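Unit 4: Parish Records as a Source for Local History

These notes accompany the May session and should be read before the practical class. Students are expected to bring their own transcription of the Maltham extract and to have attempted the dating exercise on the last sheet.
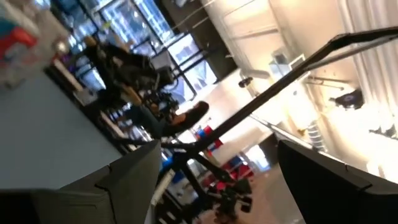 Department of Local and Regional History, Brivelwood College

1. What a register records

A parish register is a record of ceremonies. It gives baptisms, marriages and burials, and it should not be read as a list of births and deaths. A child who died before baptism may be missing altogether, and a family which worshipped elsewhere may appear only at burial. The earliest surviving volume for Maltham opens in 1551. Its first leaves are in a single even hand, which suggests a later fair copy made from older papers. Students should say so whenever they quote from it.

2. Gaps and how to treat them

The Maltham burials break off for 10 years and resume in a different hand. A gap of this kind may mean a lost book, a vacant living or a careless clerk. The register alone will not settle the matter. Where copies were sent to the bishop, these should be checked first, followed by wills and manor court rolls for the same years. 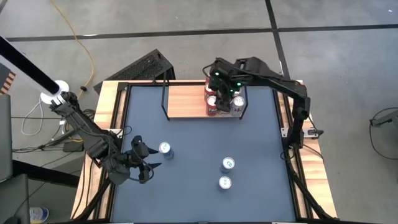 The neighbouring parish of Premen has no such break, and its entries can be used to test whether a rise in burials was shared across the district. Care is needed with families who held land in both places. The hamlet of Wogan lay across the boundary, and its people were buried in either churchyard.

3. Spelling and dates

Surnames were written as the clerk heard them. Record every form as it stands in your transcription and keep any standard form in a separate column. Until 1752 the year in England was commonly reckoned from 25 March, so an entry for February belongs, by modern reckoning, to the following year. Give both years in your notes, divided by a stroke.

4. Work for the next class

Transcribe the first 100 baptisms in the Premen extract, keeping the original line breaks. Expand shortened words in square brackets. Then write 2 paragraphs on what the entries can and cannot show about the size of households in the parish. Work should be handed in at the department office by 4 pm on the day before the class.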